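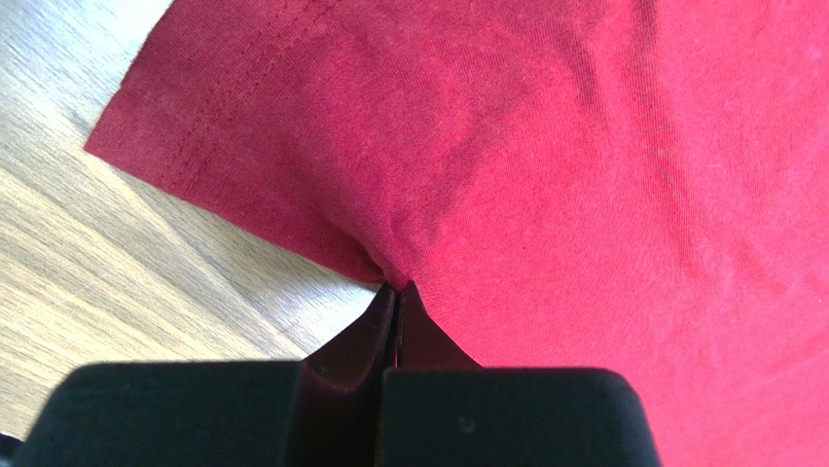 Shirt folding with a home-built arm: project report
Roald Boström
2025-05-09

I should say at the start that I didn't pick laundry because I love laundry. I picked it because my original idea (sorting screws) got taken by someone else on the course, and because Milton, which is what the arm has been called since the first week, was already bolted to my desk at home and needed something to do. My tutor thought cloth would be too hard. She was mostly right, but I got further than either of us expected, so I'm pleased!

What I set out to do

The plan I handed in had the arm taking a T-shirt laid flat, folding both sleeves in, folding the body in half and leaving it in a tidy square. By the second week I'd cut that down to the sleeves only. A sleeve fold needs one good grip, one lift and one move across, and if you can't do that reliably there's no point worrying about the rest.

The build

The arm itself is a kit from Dalen that I bought second-hand with one dead motor. The replacement was easy enough to fit, but the cable run inside the forearm is horribly tight and I pinched a wire putting the cover back on, so that was an evening gone. The controller board is a Nirnine, and it does the job fine once you stop trying to power everything from the one supply (I tried, it kept resetting, I blamed my code for two days).

The gripper took the longest. I started with the flat fingers from the kit, and they're hopeless on cloth. They push it along the table in front of them like a rug. I went through 3 sets of tips before I settled on the pointed ones, dark reddish-brown, with flat bevelled faces, which sit on the wide black pads. They come together at the tip first, so they can get hold of a small pinch of fabric and leave the rest of the shirt more or less where it was. The first pair snapped at the base, so I made the next ones thicker down there and kept the points the same.

The camera is a little one at the wrist, looking down along the fingers. I'd originally wanted it on a stand over the table, but the arm kept getting in its own way and I lost sight of the shirt at exactly the wrong moment.

Choosing where to grab

This is the bit I enjoyed most. My first thought was to take the sleeve by the hem, since it's a nice straight edge and the two rows of stitching show up well on camera. Trouble is, if you lift a sleeve by the end it flops over itself and you get a sausage. Then I tried the underarm, right where the sleeve meets the body, and used that as the first hold. Pinch there, lift very slightly, and you can get the creases to run out into the sleeve and the body both, and then the whole sleeve comes over in one piece. Well, quite often it does.

A plain red cotton shirt on pale wood turned out to be a kind choice for testing. The colour stands out from the table so the outline is easy to find. I did have a go with a cream shirt and the software decided the table was wearing it.

Results

I ran 276 attempts in all, over the last few weeks of the project. The ones using the hem grip were so poor that I gave up on them early. With the underarm grip it got steadily better as I fiddled with the closing speed, and my best run was 17 good folds in a row before it dropped one. I counted a fold as good if the sleeve ended up lying flat on the body with no part of it sticking out past the side.

Most of the failures were the tips closing just above the cloth and catching nothing at all. Lowering the wrist by 4 mm sorted nearly all of those, though it also meant the points sometimes scraped the desk, and my desk now has the marks to prove it.

What I'd change

I'd put some kind of touch sensor in the fingertips so that Milton knows whether it's holding anything. At the moment it carries on regardless and does a lovely smooth fold with thin air. I'd also like a second arm, but so would everyone. The people at the Sekdale workshop let me use their bench for the last set of tips and have said I can come back in the summer, so the next job is the other sleeve, which needs the wrist turned the opposite way and currently runs the cable straight into the elbow.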